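Stullis Two-Arm Laundry Kit - equipment page

Hi, I'm Tincuța Bălan and I look after the equipment list at Nevside. I get asked about the Stullis more than anything else we carry, mostly by people with a small budget and a big pile of washing, so I wrote this page the way I'd explain it over the phone. Grab a coffee!
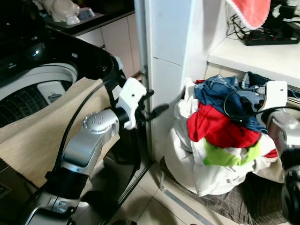
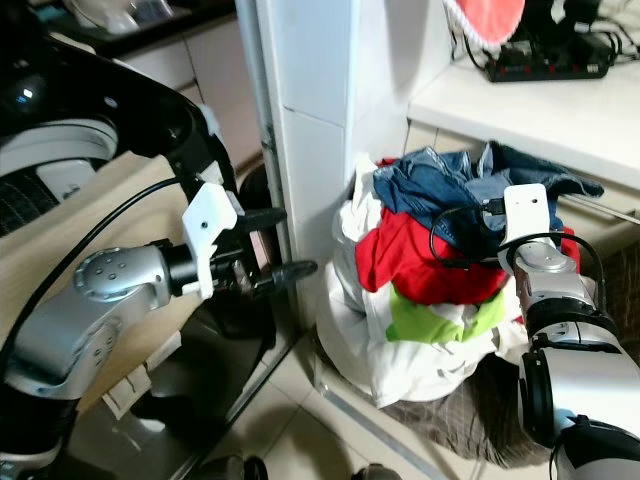
The Stullis at the laundry pile, right gripper up on the jeans in both shots.

What you get for the money

The base kit is $2,000 a month on a 4-month minimum. That covers both arms, both grippers, the head camera, the base and the control software. Delivery is a flat $200 if you're inside our service area, and if you're not, call me and we'll work something out (I'm pretty good at finding a truck going your way).

If you'd rather buy, I quote that one by one. The price moves with the arm length and the support plan, and I don't like putting a number on a page and then having to walk it back.

The fingers are the part you should budget for. They wear, especially on zippers and rivets, and denim is full of both. A spare set comes in the box. I'd order another with your first invoice, because shipping one small bag of parts later on costs silly money.

Before you order

Measure your floor. I mean it - get the tape out. People measure the spot where the robot will stand and forget that the arms need room out to the sides. Our planning sheet has a drawing you can fill in and send back to me, and I'll tell you straight if it's too tight.

Think about cables too. The Stullis has its own power lead and wants its own outlet, so please don't plan on sharing one with a washer or a dryer. If your laundry area is in a kitchen or a hallway, look at where people walk and where the lead will run. Same goes for raised strips and thresholds in the floor. The base rolls, but it likes flat ground.

Mixed loads are fine to plan around. Jeans, shirts, towels, go ahead. Very thin things like tights are still slow going, and I wouldn't put them in your business case yet.

Cover or no cover?

I get this one a lot! The fabric body cover is sold separately by Anghel, who sew them to order. I like having one on in any room with lint, and it comes off for washing. Ask for the long version if you go for the taller base.

Support

The first service visit is included. After that you can go month to month or sign up for the yearly plan through Arnitz, who do our repairs. They keep joints and grippers on the shelf, and the last time I needed a wrist joint it was at my door before I'd finished the paperwork. Head cameras take longer, so tell them early if yours is acting up.

Ordering

The part number for the base kit is 1,262 on the price list (yes, with the comma, our system is old). Put that on your purchase order along with your floor drawing and a name for the delivery driver to call. Prices on this page are good from June 7, 2021 and I'll update them here when they change. Spare fingers, covers and the taller base each go on their own line, please.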